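Wiswood bench notebook
November, started after lunch

Carrying on with the curl problem on the Dendcombe job. The sheets come off the press flat enough and by morning the long edges have lifted. It is worse at the top of the pile. They were folding badly last week as well, with a slight crackle along the spine, and I put that down to the cold. I no longer think it is the cold, or at least not only that.

Stock is the Nosden white, 90 gsm, uncoated. We have three packs left from the old delivery and the rest is from the new one. Wrappers look the same. The label on the old packs gives the grain direction and the label on the new ones leaves that line blank. I should have noticed that when it came in. Note for whoever opens the next delivery: check the label before it goes on the rack, and if the line is blank, do a tear test and write the result on the wrapper in pencil.

Tear test, one sheet from each delivery. Old stock tears straight down the long side and wanders off when torn across. New stock does the reverse. So the new paper is short grain and we have been feeding it as though it were long grain, and folding against it. That accounts for the crackle. It doesn't fully account for the curl.

Wet test to be sure. Cut a strip each way from a new sheet, damped one face with the sponge and laid them on the glass. The strip cut along the short side rolled up across its width. The other rolled end to end. Same answer as the tearing. I have kept the dried strips in the envelope at the back of this book.

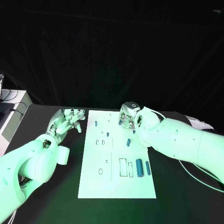 Looked at curl next, with single sheets left out unweighted for 60 minutes. My first try was on the pale bench by the window and it was useless. The lift is small, the paper is white, the bench is nearly white, and I was talking myself into seeing shadows. A dark surface is the way to do it. With a white sheet lying lengthwise on a dark tabletop and black cloth hanging behind, you have contrast all the way around the paper and can get your eye down low without the background confusing things. I moved the test to the dark table and it was much easier to say which edge was up and which corner was just dog-eared from handling.

Results, written down as I went:

Old stock, unprinted: no lift I would worry about. One corner slightly up, probably from my thumb.

New stock, unprinted, straight from the pack: long edges stayed down. Short edges lifted a little.

New stock, unprinted, left open on the rack overnight: clear lift, same side as the printed ones.

New stock, printed this morning on the Stępień: lift about the same as the rack sheet, possibly a touch more.

So ink is not the main cause. I had been ready to blame it, as we changed to the slower black at the start of the job. The paper is taking up damp from the room. The rack is against the outside wall and the packs were opened well ahead of printing, which was my doing. I wanted them to hand.

Moved the rack to the inside wall. Rewrapped everything that was open, including offcuts. The roll of kraft is nearly finished, so add that to the order.

Trimming. The new sheets need to be cut the other way to get the grain running parallel to the spine, and that changes the layout. Worked it out on scrap first. Back gauge on the guillotine set to 493 mm for the first cut, then turn and trim to the line. The gauge scale has a bit of play in it, so I set it by steel rule and not by the pointer. Please leave it alone until the job is off. There is a strip of waste down one side that we did not have with the old layout. It is wide enough for bookmarks or test strips, so put it in the flat tray and don't bin it.

Blade is due for a change. The bottom sheets of each lift have a faint burr along the cut. Putting a board under helps. I took smaller lifts after that and the burr was less, though still there if you run a nail along it.

Press notes. The Stępień was slow to come up to speed again. Oiled the points on the chart and wiped down the rails. Rollers are fine. The packing under the tympan had gone soft in one corner and the type at the foot of the page was printing lighter than the head. Replaced the top sheet of packing, pulled a proof, still light, added a tissue at the foot, pulled another, good. Marked the tissue position on the makeready sheet and put that in the job folder.

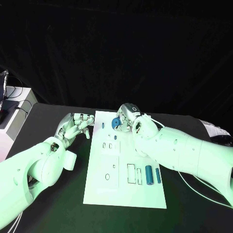

The activity page for the back of the Dendcombe booklet was next, and I have gone back to line work for it. The earlier proof had the shapes as solids. They looked strong, but they put a lot of ink down on thin paper and showed through to the other side. Plain outlines are a better match for this stock. A white sheet printed with outlined shapes stays mostly bare paper, so there is less to dry and much less to show through, and children have something they can colour in. The line needs to be heavy enough to hold at the corners. On the first block the narrowest line filled in where two edges met, so I will open those up before proofing again.

Checked the backs of the outline proofs against the window. Impression is visible if you look for it. Took a little pressure off and lost nothing on the front.

Drying. Interleaved the outline proofs with newsprint and put the old pressing board on top with one weight. Left a few uncovered for comparison, on the shelf under the dark table. Someone has been using the newsprint for wiping rollers, and there were smears on the top few pieces. Clean newsprint is in the drawer, rags are in the tin.

Folding trial, late afternoon. Recut new stock, grain with the spine, folded with the bone folder and then nipped in the press. No crackle. Fold lies flat without being forced. One made up from the wrongly cut sheets springs open as soon as you let go of it. Both are on the sample shelf with a note in each.

To do:

Ask Nosden whether the short grain was a substitution or whether they have changed the line.
Order kraft and a guillotine blade.
Recut the remaining new packs, smaller lifts, board underneath.
Open up the corners on the shape block.
Look at the uncovered sheets first thing, before the heater goes on.

Already printed sheets with the grain wrong: under weight for now. They can go to single leaf inserts if Dendcombe will take them, otherwise they are proofing stock.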